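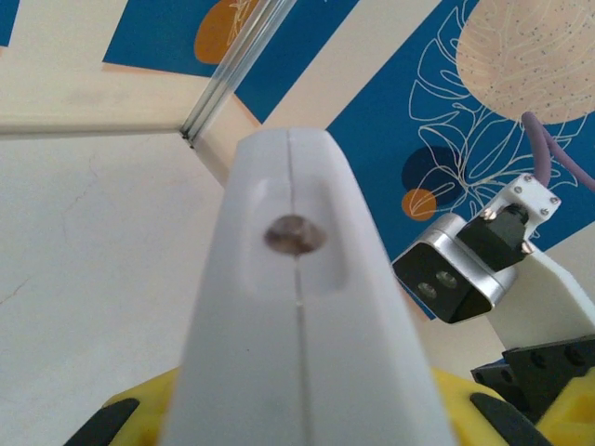
Robot Learning Lab
Notes for Session 4: Recording Demonstrations
Instructor: Vasiliki Antoniadis
Lab assistant: Uthai Onsri

Reading before the session: course notes, chapter on imitation learning.

Two ways to show a task

In hand guiding, you hold the arm and move it through the task while the joint positions are recorded. The motors only carry the arm's own weight. It is quick to learn, but your hands often end up in the camera view, and a model trained on those recordings may come to depend on them.

In remote control, you move a leader device and the robot follows. The cameras see only what they will see later when the robot works alone. Most people need some practice before their motions look smooth. Expect your first few recordings to be slow and jerky.

What gets saved

Each demonstration is one episode. It holds the joint positions, the gripper opening, the camera streams and a short text label for the task. Last November's class recorded 2,991 episodes. Almost 40 had to be thrown out for wrong labels, so check yours before you press save.

While recording

Start every episode from the home position.
Move at a steady pace and do not stop to think halfway through.
If you miss a grasp, back off and try again in the same episode. Recoveries are useful data.
Change the starting place of the object between episodes.
Keep your free hand out of the workspace.

Assignment

Work in pairs. Record 40 episodes of one pick-and-place task by remote control, then write 2 pages on where your demonstrations differ from your partner's. Upload both to the Amus folder by 26th August. Questions about storage go to Flor Bermúdez.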